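I keep my crash kit in a tote by the back door, and after my fender bender in July I finally fixed what goes in it. First thing: a pencil. Pens quit in the cold!

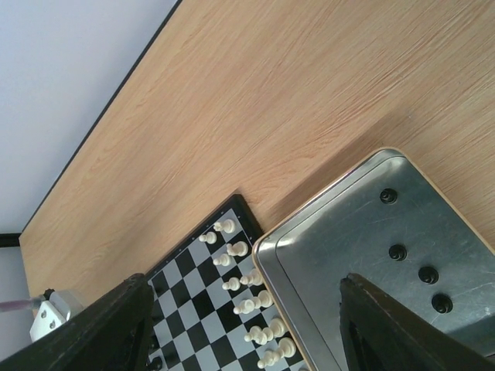 Then two copies of the insurance card, one for the glove box.
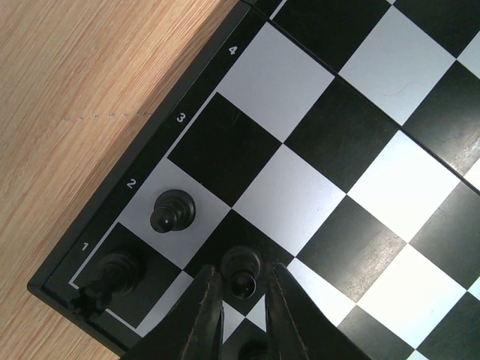 Corner of the board, ranks 1 to 4

Reflective triangles go on top, 3 of them.

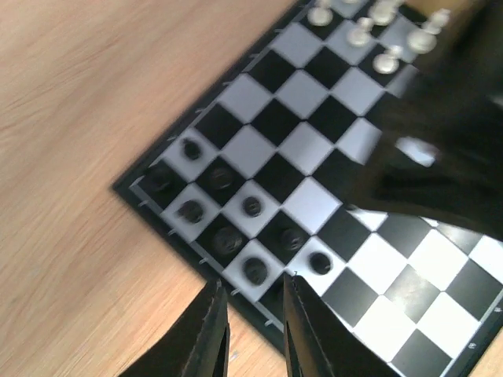

A reader wrote in that hers slide around unless she wraps them in a towel. Trying it! 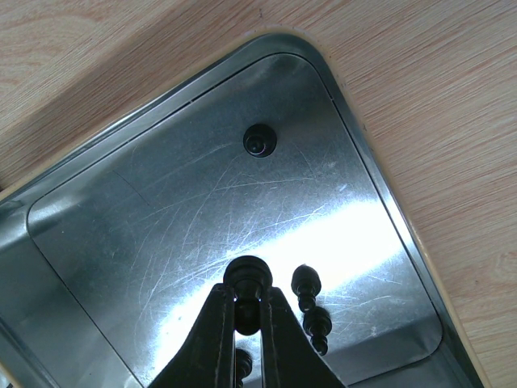
Steel tray on the table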